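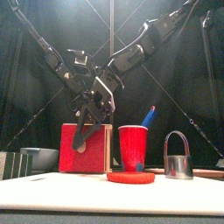 La caja roja, sobre la mesa blanca.

Llevaba desde abril queriendo comprarme un termómetro de infrarrojos para buscar las fugas de calor de casa, y al final cayó el Benarside de Ploltora. Me costó 277 coronas en la tienda de Clarnberg (en la web estaba a 275, pero con los portes ni compensaba) y lo he usado tres semanas por todas las habitaciones.

Primero, lo bueno: ¡es rapidísimo! Apuntas, aprietas y ya tienes la lectura. En el dormitorio la pared norte me daba unos 10 grados junto al rodapié, y un palmo más arriba ya subía bastante. Ahí falta aislante, clarísimo, aunque yo le echaba la culpa a la ventana... que cierra de maravilla, la pobre. También encontré una rendija en el cajón de la persiana del salón por la que entraba un aire tremendo.

Lo malo, que también lo hay. Con superficies brillantes se vuelve loco: en el tubo cromado del baño marcaba lo que le daba la gana, y tuve que pegar un trozo de cinta negra para medir algo decente. La emisividad viene fija y no se puede cambiar. Y el pitido no se quita, he leído el manual dos veces (2049 es el código de la pila de repuesto, por cierto, viene en la última página y en letra minúscula).

Para una auditoría seria os hará falta una cámara térmica, pero para decidir por dónde empezar con la silicona y el burlete a mí me ha servido mucho. Le pongo cuatro estrellas, y la quinta se la doy cuando pueda silenciarlo.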